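Put the timer away

Quick one, written between two other things, so forgive the mess.

I want to argue against counting. Minutes, breaths, beads, days in a row. All of it. I know people who love their numbers and I'm not coming to take them off you. But I think the counting has gotten into the practice and is eating it from the inside.

Case in point, me. Last July I hit 1,536 minutes of sitting on the app. Curnuvora, the one with the bell. I knew the number before I knew how I felt. Got up off the cushion, checked the phone, felt pleased. And what exactly was pleased? Same thing that likes a good parking spot. Old grasping with incense on it.

The teachers warned about this a long time ago, obviously. Attachment to the practice is still attachment. We nod when we hear it. Then we ask how long everybody else sits.

Kamala Chowdary leads the early group at Fandasham and she won't say how long a session is. Drove me nuts. I kept a watch in my sock the first 3 weeks, peeking. She rings the bell when she rings it. Could be almost 40 minutes, could be a lot less. After a while I left the watch home, mostly because it itched, and teh sitting changed. Nothing dramatic. I just stopped waiting for it to be over.

The usual objection is discipline. Beginners need structure, the number gets you to the cushion on a bad morning. Fair. It got me there for 2 years. But a thing can get you to the door and still be a nuisance in the room. And I've watched people quit altogether over one missed day. The streak broke so the whole thing was broken. That's a sad way to lose a practice about beginning again.

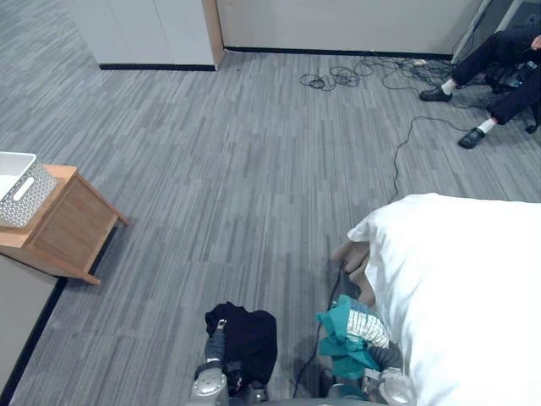
What I'd do instead is hang the attention on something ordinary that has its own ending. Dishes. Sweeping. Walking to the mailbox. Laundry is my favorite, there's always more of it and no bell. A black garment all bunched up, a big heap of white bedding next to it, gray carpet underneath. Take hold of the cloth and know you've got hold of it. Mind wanders off, fine, the cloth is still there. Come back to it. You're done when the pile's done and there is no score to look at afterward.

People tell me that isn't real meditation. Maybe. I'd still take one basket folded awake over an hour on the cushion doing math. Sitting matters, I sit every morning, don't write in about that. I only mean the attention is the same attention, and it doesnt care what the clock says.

Try a week without the app. Don't count the days, obviously. Somebody will remind you when it's over, or they won't.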